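Cleaning cloth

A cleaning cloth is a piece of fabric used for wiping, dusting or drying household surfaces. Common types include cotton rags, terry cloths, cellulose cloths and microfiber towels. They are sold singly or in packs, often in mixed colors such as blue, purple, gray and black.

Materials

Microfiber is made from very fine synthetic threads, usually polyester and polyamide. The weight of the fabric is given in grams per square meter. A cloth of 200 is thin and suits glass, while one of 400 is thick and holds more water. Cotton is cheaper but leaves more lint.

Use on tabletops

Pale tables show marks easily, and scuffs and small specks are usually wiped away with a damp cloth. A cloth left bunched up after use dries slowly and may start to smell.
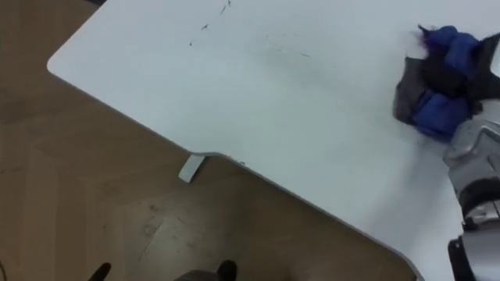

Many households keep one color for each room – blue for tables, for instance – so that a cloth from the bathroom does not end up in the kitchen. Fabric softener is avoided with microfiber, as it coats the threads. Washing instructions are printed on a care label sewn into the edge.

Folding and storage

Most cloths are folded in half twice to form a square. The housekeeping writer Benedicta Quartey recommends laying the largest cloth at the bottom of the pile and turning the folded edge to the front. Piles of more than 6 tend to lean. Cloths may be stacked on a table for sorting before they go into a drawer or onto a shelf.
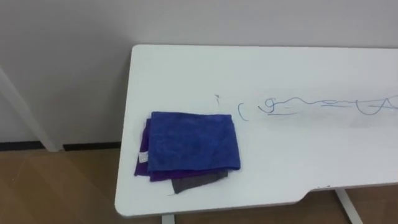

See also

Dish towel
Dusting
Laundry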